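Una casa puesta a punto: el álbum de la ropa y las colchas

Por Montserrat Campos
14 mar 2020
Compartido 12 veces · 3 comentarios

Llevaba desde Navidad diciendo que iba a dedicar un fin de semana entero a la ropa de la casa, y ya se sabe cómo van estas cosas: que si el sábado viene gente a comer, que si el domingo hace un sol estupendo y da pena quedarse dentro, que si ya lo haré cuando cambie el tiempo. Pues el tiempo ha cambiado (un poco, tampoco vamos a guardar los abrigos todavía, que en esta casa de piedra abril puede ser traicionero) y por fin me he puesto. Empecé por el dormitorio de arriba, el de la ventana pequeña, que es donde acaba todo lo que no tiene sitio en ninguna otra parte.

Los que seguís esta página desde los tiempos de la reforma recordaréis que aquel cuarto era el almacén de los botes de pintura. Ahora es una habitación de invitados bien apañada, con su cama, su cómoda heredada y un armario que cierra regular. Me encanta, aunque reconozco que entre semana se usa sobre todo para dejar cosas encima de la cama. Sylvie MacLeod, que pasó con nosotros dos noches en enero, tuvo que hacer sitio entre jerséis para acostarse, y fue tan amable que en el desayuno solo habló de lo bien que había dormido. ¡Sylvie, la próxima vez encontrarás la cama libre, te lo prometo!

Mi método, si es que se le puede llamar así, consiste en sacar una prenda, ponerla encima de la cama, mirarla con calma y decidir. A mí lo de vaciar el armario de golpe me agobia muchísimo. Lo probé una vez siguiendo los consejos de Araba Ansah, que es capaz de ordenar una casa completa en una mañana y todavía le queda tiempo para hacer pan, y a las nueve de la noche yo seguía sentada en el suelo con una bufanda en cada mano. Así que ahora voy despacito, pieza a pieza, con la radio puesta y una taza de té en el alféizar.
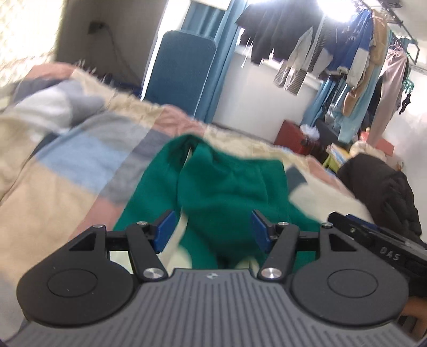

El forro polar verde, hecho un gurruño sobre la colcha de retales. Se queda, por supuesto.

Le tengo un cariño enorme a la ropa polar, y a este verde oscuro tirando a azulado todavía más. Es un color que parece serio y luego alegra cualquier mañana gris. Para doblar estas prendas sin que abulten, a mí me funciona extenderlas primero del todo, alisarlas con la palma desde el centro hacia fuera, plegarlas a lo largo y después enrollarlas sin apretar. Si se guardan aplastadas debajo de un montón de mantas, salen al otoño siguiente con unas marcas que no se van ni rezando. Lavado en frío, nada de suavizante y a secar a la sombra. Yaw Odoi me escribió el año pasado para contarme que él las cepilla con un cepillo blando cuando empiezan a hacer bolitas, y desde entonces hago lo mismo y estoy contentísima.

De la colcha me preguntáis mucho, así que aprovecho. Las de retales me parecen lo más agradecido que hay para un cuarto de invitados: combinan con todo, disimulan una arruga y siempre hay un trocito que le recuerda algo a alguien. Para airearlas las saco un rato a la barandilla cuando no pega el sol de lleno, y las sacudo entre dos personas, cada una por una punta. En casa la otra punta le toca a Henok Gudeta, mi vecino de abajo, que sube encantado si hay bizcocho de por medio. Y si alguna costura empieza a abrirse, mejor darle cuatro puntadas esa misma tarde, que luego el agujero crece y una se arrepiente.

Al terminar el día tenía 3 montones: lo que vuelve al armario, lo que se guarda hasta el otoño y una bolsa para regalar que pienso sacar de casa el lunes, antes de que empiece a cambiar de opinión (me conozco). En el cajón de abajo de la cómoda he metido unos saquitos de lavanda del jardín, ya un poco flojos de olor, pero con un par de apretones todavía perfuman. El estante alto del armario lo dejo para otro día. Allí están las sábanas bajeras sin pareja, los manteles de mi tía y una manta de viaje que pesa como un demonio, y eso pide escalera y paciencia.

Si también estáis metidos en faena, contadme en los comentarios cómo guardáis la ropa de abrigo y si sois de doblar o de enrollar, que me hace mucha ilusión leeros y siempre aprendo algún truco. La próxima entrega del álbum será en abril, con el cuarto de la plancha, que tiene lo suyo.

2,339 visitas · Compartir · Imprimir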